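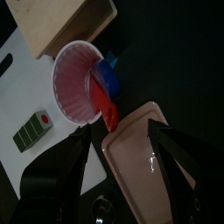 Pink bowl with a white rim, on a white cutting board.

Keeping Corydoras Catfish: Common Questions
Answers by Ruth Rudd and Neville Mellor, Zovthorpe Aquarium Club

How many should I keep?
Corys are shoaling fish. Four is the least we would suggest, and they should all be the same species. A lone cory tends to hide and eat poorly.

What size tank do they need?
Floor space matters more than height. Neville keeps his bronze corys in a 115 liter tank and his larger mixed community in one of 218 liters.

Is gravel all right?
Fine sand is better. Corys push their snouts into the bottom to feed, and sharp gravel can wear down their barbels.

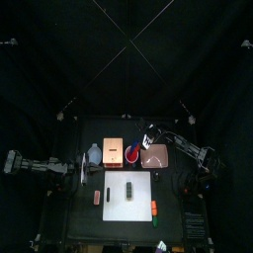

What should I feed them?
Sinking wafers or pellets are the usual base, with frozen bloodworm or daphnia twice a week. Drop the food in after lights out if the tetras take everything first. Pale food is easy to find on dark sand, much as small things show up on a black table, so leftovers can be siphoned off in the morning.

Why do they dash to the surface?
They gulp air and absorb oxygen through the gut. An occasional trip is normal. If the whole group does it constantly, test the water and check the filter flow.

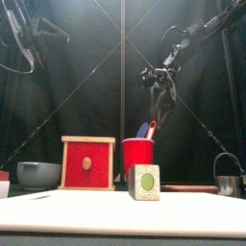
A partial water change is a sensible first step - match the temperature and use a dechlorinator.

Can they sting?
The fin spines are stiff and can prick you. They also catch in nets, so move corys in a plastic tub if you can.

Will they breed?
Bronze and peppered corys often do. A slightly cooler water change can set them off. Move the eggs to a separate tank, as the adults will eat them.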